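Keeping and Using Again: Paper Bags, Wrapping Paper and String

Posted 2023-10-17 in Household Tips

In my home country my grandmother kept every piece of paper which came into the house. She ironed the wrapping paper after birthdays and she had a drawer only for string. When I moved to Eltholm I laughed about this drawer, and now I have the same one. Many readers wrote to me after the page about glass jars and asked for a page about paper, so I have collected what I know, together with some things that readers sent in.

Which bags are worth keeping

Not every paper bag deserves a place in the closet. Before you keep a bag, put your hand inside and press the bottom from within. If the glue opens at the corners, use the bag for paper recycling and let it go. Look also at the place where the handle meets the rim. A twisted paper handle is usually glued under a small patch, and if this patch is lifting, the bag will fail when you carry something heavy in it.

Smell the bag. I am serious about this. A bag that held soap or coffee will give its smell to everything for months, and this is nice for a sweater but not nice for bread. Bags that carried raw meat or fish should never be kept, also when they look clean.

I keep three sizes: the small one for a bottle, the middle one for a book or a box of cookies, and the large one for clothes. Everything between these sizes goes out. Before I made this rule I had a whole cabinet in the hallway full of bags and I could not find one when I needed it.

Folding a bag flat so that it stays flat

Most shopping bags still have their first folds from the factory, and the best result comes when you follow these folds and do not make new ones. Lay the bag on a hard table. Push the two narrow sides inward with your fingers until the front and the back come together. Then turn the bottom up against one broad side. Last, run the side of your hand from the bottom to the rim, so the air can leave.
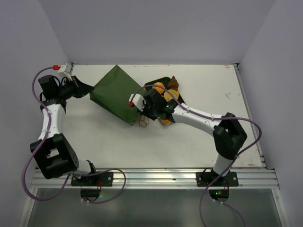
Handles are the difficult part. If you press them between the two broad sides they leave a mark in the paper, and on a dark color this mark is visible afterward. I prefer to let the handles stand out at the top. In the drawer I put one bag with the handles to the left and the next one to the right, and in this way the pile does not become thick on one side.

For bags that are already creased, use a warm iron without steam. Put a thin cotton cloth between the iron and the paper. Go slowly and do not stay on one place. Shiny bags have often a plastic layer and they should not be ironed at all, because the layer melts and sticks to the cloth. I lost a good tea towel to learn this. The same is true for bags with printed gold letters.

If you don't like to iron paper, put the bag under a heavy book for some days. In March, when the heating is still on and the air in our house is dry, I spray a very little water on the cloth before. In summer it is not necessary.

Uses in the kitchen

Plain brown paper is very useful under the potatoes. Roll the rim of the bag outward two times, so the bag stands open by itself, and put it in a dark, cool cupboard. The paper takes the moisture and the potatoes last longer than in plastic. Do not put the onions in the same bag. They should have their own, on another shelf.

Hard pears and avocados become ripe faster in a closed paper bag with one banana. Check every day. I forgot a bag once behind the toaster and I don't want to describe it.

Cut open and laid flat, a bag is good for peeling vegetables on. When you are ready, you fold the paper around the peels and carry everything to the compost. Only uncolored paper should go in the compost; dark and glossy papers I give to the recycling. For draining fried food I don't recommend shopping bags. They are not made to touch food, so please use kitchen paper for this.

Uses in the workshop and the closet

Under a paint can, a flat bag catches the ring which the can leaves. For a larger job you can open several bags along the side seam and tape them together from below. Paper stays on the floor better than thin plastic film, and drops of paint dry on it and don't travel with your shoes. Two layers are better than one if the floor is wood.

A strong bag is also good for sorting before you take things to the donation center. I write on the bag with a pencil what is inside, and when it is empty again I can erase the word. In the shop at Flamutville they like to receive things in bags with handles, so the bags are used another time by their customers.

Dark colored bags look elegant, but be careful with them near anything light. The color can come off when the paper is damp. I would not put a white blouse directly inside a green or a red bag without tissue paper between. 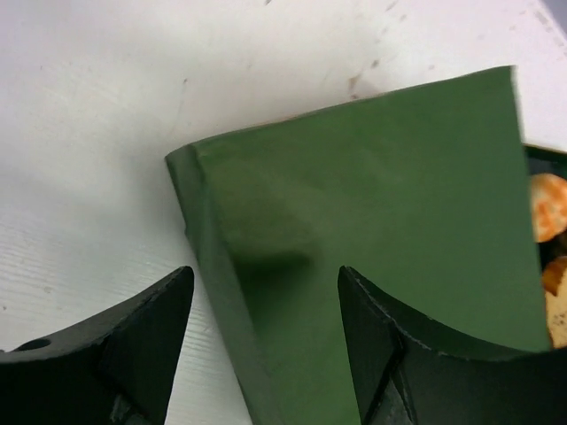
A dark green box shape with a folded side on a white tabletop.

Making the table ready

If you cut or iron paper, the table should be really clean first. Small brown spots on a white table are often old glue, tea or rust from a can, and each of them needs something different.

Tea and coffee: make a paste from baking soda and a little water, leave it on the spot for a few minutes, and wipe with a soft cloth. Don't rub hard, because baking soda can make a polished surface dull.

Glue from labels: put a drop of cooking oil on it, wait, and lift the glue with an old plastic card. After this you must wash with dish soap, or the oil will go into your paper and make a transparent stain that never leaves.

Rust: lemon juice with salt helps on many plastic surfaces, but not on marble or other stone. Try first in a corner that no guest sees.

Grey lines from metal tools: a white school eraser takes away more than you think. I use the simple one from Bromby, the stationery store near the station, but every white eraser does the same work. What stays after the eraser is probably a real scratch, and cleaning will not help it.

String and handles

When a bag is too tired to keep, save at least the handle. Twisted paper handles can be cut off close to the rim. They are strong enough to tie a bunch of dried herbs or to hold a tomato plant to its stick for one season. In the rain they become soft, so outside you have to look at them from time to time.

For string I have one rule from my grandmother: no knots go into the drawer. Open the knot or cut it out. Wind the string around your hand in the form of an eight, and put the last end two times around the middle. A string that is wound in a circle makes always a mess, the eight does not. Pieces shorter than your hand are for the garden.

To give a small present in a used bag, I cut away the rim where the old handle was and fold the edge over one time. With a hole punch I make two holes through the folded edge and put a new string through. It looks almost like new, and you can choose a bag without a store name or turn the name to the back. 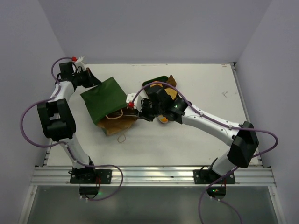

A paper bag with a twisted tan handle, brown kraft paper on the inside.

If the outside of the bag is ugly but the inside is plain brown, open it along the glued seam and use it as wrapping paper with the inside facing out. The old folds will be seen a little. I don't mind them, and my sister-in-law says that with a wide ribbon they disappear completely, but she has more patience with ribbons than I have.

How to store everything

Paper doesn't like the basement. It takes the smell and the moisture there, and small insects come for the glue. A shelf in the bedroom closet is better, or the narrow space between the refrigerator and the wall if yours stays cool and dry. I stand my flat bags upright in a magazine holder, the large ones behind and the small ones in front. When the holder is full, something has to leave before a new bag comes in.

A reader from Guzmán Street puts one bay leaf in each holder against the insects. I have tried it since last winter. I can't say if it works, but the closet smells good.

Next time I will write about corks and bottle caps. If you have a good way to get candle wax out of a tablecloth, please send me this too, I have tried the brown paper and the iron and a shadow always remains.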